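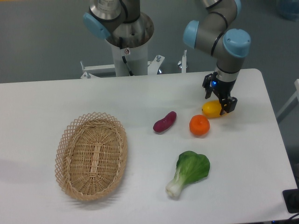 Produce handling practice, Cuvstead student robotics project

Interim report to the Witia education fund

The Cuvstead project gives students at the Cladow site practical experience of programming a robot arm to pick up and place everyday items. This report covers the work done up to the end of January and the spending to date.

Of the grant of £2,000, £788 has been spent. The largest single item was a replacement set of gripper fingers. A further £500 is set aside for travel to the regional competition, and the remainder is held for spares.

Teaching has concentrated on the approach and the grasp. The practice layout uses toy fruit and vegetables on a white table beside a wicker basket, and the students chose items that differ in shape. Each group writes its own grasp settings and keeps a log of failed attempts, which is reviewed at the start of the following session.
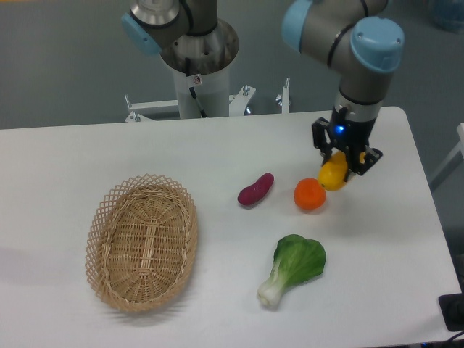
Gebru wrote to us that the logs were the strongest part of the students' work, and asked that the competition entry include them in full. We have accepted this suggestion and the entry plan has been changed.

Two matters are behind schedule. The written safety assessment was submitted late and is awaiting approval, and the second arm has yet to be brought into the teaching programme. Both are expected to be settled before the competition.

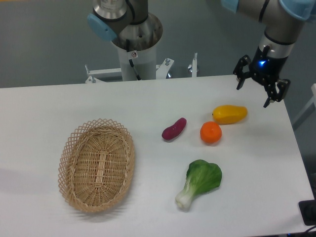
Will the project need additional funding this year?
The present grant is sufficient for all work planned up to the competition, and any later request would be made separately.

The next report will include the competition result and a full statement of accounts.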